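Re: [bench-surfaces] Kraft paper as a sacrificial bench covering
3 replies · 2 shares

On the question of paper weight, from the earlier message:

> We are moving to the Rurnmont building in July and the benches there are
> bare laminate. I would like to cover them with brown kraft paper and mark
> out bays with tape, as Grorham do. Two questions. What weight of paper
> holds up to daily use, and which tape comes off again without tearing it?
> We tried a light parcel paper before and it cockled within a fortnight.

Parcel paper is normally far too light for this. We have settled on 165 gsm, unbleached, uncoated, bought on the roll from Wastura. Below that weight it cockles whenever the humidity shifts. Well above it the paper keeps the curl of the roll and lifts at the ends whatever you do to it.

Cut the length the day before and leave it face down with something flat on top. Lay it from one end, smoothing outwards from the centre line, and fix the short edges first. Leave the long edges free overnight. Paper grows mostly across the grain, and on a roll the grain runs lengthwise, so nearly all the movement is in the width. If both long edges are taped on the first day you will get a ridge down the middle by the second.

Tape is the harder question. Ordinary masking tape is fine for a few days, but the adhesive creeps into uncoated paper and after that it takes the top fibres with it. Vinyl floor tape holds its line but shrinks slightly along its length if it was stretched when laid, and the ends pull back. We now use a cloth tape with a low-tack rubber adhesive. Unroll more than you need, let it relax, then put it down without pulling. Dark colours are easier to see against kraft than yellow, which I did not expect.

For marking out, run the long lines first, full length and unbroken, then the cross lines over them. Measure every cross line from the same end. If you step each bay off the previous one the error adds up, and on our first bench the last bay came out 16 mm short. Our bays are now 436 mm deep, which suits the trays. A chalk line leaves dust under the tape, so use a straight edge and a hard pencil.

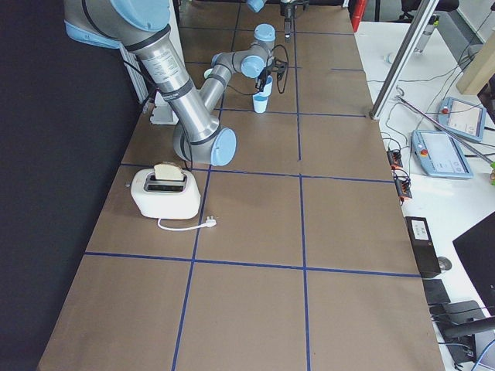 Brown paper with dark blue tape, long lines and cross lines.

Replacement: we strip the lot when the surface begins to scuff through at the front edge, where sleeves and boxes rub. The last covering lasted 109 days. Patching is possible but the patch edge catches, and the new piece is always a different brown.

One caution on adhesives. Aidoo sell a repositionable spray that is meant for mounting paper to boards. It does hold the middle flat, but on laminate it left a residue that needed white spirit and a plastic scraper – most of an afternoon for one bench. I would keep to edge fixing.

I have not tried waxed kraft. If anyone on the list has, I would like to know whether tape sticks to it at all.

0 comments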